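The Idedden course in household manipulation runs on a budget of one workstation and two controllers. It has 14 students, and for the first half of the term none of them touches hardware. Isauro Jaramillo, who teaches it, starts them in a simulated kitchen instead. The first assignment is drawers.

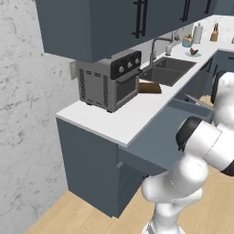 A drawer has one degree of freedom, and students tend to assume the controller will be short. Most first attempts pull along a line slightly off the runner axis, and the contact forces climb until the solver gives up. Jaramillo allows 15 minutes per attempt at the review. Teams log every run – some 700 by September – and have to classify each failure before changing a parameter.

Brunello Piras wrote the logging tool, called Tak, in his second year. It stores joint positions, contact pairs and the random seed, so that any run can be replayed step by step.
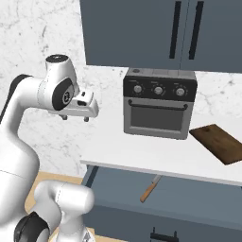

Loose objects come next, and the grading gets stricter. Position and orientation are both recorded for each object at every step. A knife in midair in front of the lower cabinets, handle down and blade up, has a pose like any other, and the log entry must say whether the gripper was in contact with it. Piras's team, Davasach, checks that field first. A second team, Grerklow, begins with the seed and works forward. Both methods are accepted, provided the written report lists the time step at which the run departed from the plan.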